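周日发个长串，聊聊我们店自动化这一年多，想到哪儿写到哪儿。2025年8月3日，星期日，下午店里不忙，我坐在后面歇脚打字。

1/ 先交代一下，我在一家饮品店干活，店不大，归Ruangrit管（对，就是做连锁的那家）。前年我刚来的时候什么都靠手，摇茶靠手，封口靠手，糖浆也是一泵一泵按，下班回家手腕酸得拧不开牙膏盖。

2/ 后来公司上了一套自动出杯的机器，叫Plaluser，顾客扫码下单，它自己落杯、加冰、打茶、封膜，一杯接一杯往外推。第一天我们几个围着看，跟看小猫似的，哇哇叫！第二天就开始骂它了，因为它一卡杯就叫，叫得整条街都听得见。

3/ 来装机器的师傅叫Remo Hämmerli，中文说得比我们店长还溜，蹲在地上调了两天感应器。我问他这玩意儿以后是不是就不用人了，他想了想说：“你先告诉我吸管谁来放。”

4/ 当时觉得他在开玩笑，结果一年多过去，吸管还真是人在放哈哈哈。拆袋子，抓一把，往杯子里插，黄的绿的粉的蓝的，颜色倒是挺好看。

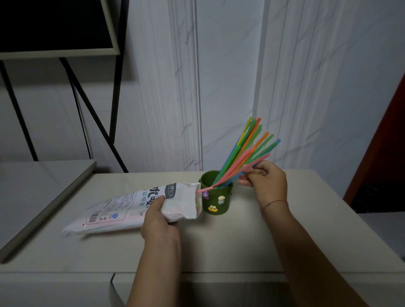
5/ 说回人。原来早班是三个人，机器来了以后变成两个，小组里走了一个去了Dekden那边的仓库。不是被开掉的，是自己申请调岗，但大家心里都明白怎么回事。那阵子吃饭的时候话都少了。

6/ 工资没降，这点我得说句公道话。降的是那种“手上有活”的感觉。以前我做一杯柠檬茶，熟客站在对面跟我聊两句，冰多点还是少点我看他脸色就知道。现在他在手机上点“少冰”，机器给他少冰，我负责说“您慢走”。

7/ 数字也贴一下，月会上放出来的：6月我们店一共出了3378杯，最忙的一天258杯，卡杯报警126次。店长念到126的时候全场都笑了，笑完又有点想哭，每一次报警都是我们俩谁跑过去按的复位啊！

8/ 有人问我那你现在一天到底干嘛。补杯子，补盖子，补糖浆，洗管路（洗管路真的很烦，每晚打烊后一遍，少一步第二天就报错），给老人家教怎么扫码，擦台面，接外卖小哥的电话。还有就是整理吸管。

9/ 公司还在试一个新系统叫Tumel，说是能自动盘点耗材，快用完了它自己下单补货。听着很美对吧？上个月它觉得我们缺吸管，给我们店订了700包。七！百！包！后仓的门差点关不上，我们现在看见彩色的东西就头晕。

10/ 区域经理Konrad Brunner专门为这事来了一趟，站在后仓门口沉默了好久，然后问能不能分给别的店。别的店也被订多了……最后每家店认领一点，慢慢用呗。

11/ 所以现在空下来就拆一袋。吸管这东西又细又滑，抽的时候一根带一根，有的还弯着，得捏住了慢慢往外拉，急不得。
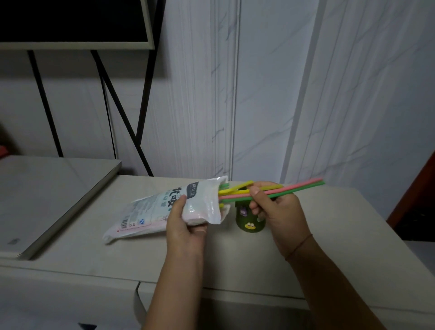

12/ 我其实不讨厌机器，真的。手腕好了就是好了，夏天高峰期也不用站到腿抽筋。我妈说你这下轻松了吧，我说身上轻松了，耳朵不轻松，那个报警声我做梦都能听见。

13/ 我比较有意见的是排班。系统按预测单量排，下雨天就给你少排两个小时，早上才通知。机器没有房租要交，我有啊。这个我们已经跟店长提了，她说往上报，目前还没下文。

14/ 另外培训也太随便了，给了一本厚册子，故障代码一大半没有中文说明。我和搭班的姐姐自己写了一张，贴在机器侧面，哪个代码拍哪里、哪个代码关机重开、哪个代码直接打电话别乱动。新来的同事都是看这张学的，册子在抽屉里垫东西。

15/ 评论里有也在用这种出杯机的朋友吗？想问问你们卡杯多不多，排班是提前几天出。我们想攒点别家的情况一起拿去谈。

16/ 哎机器又叫了，我去按一下，回头再回大家。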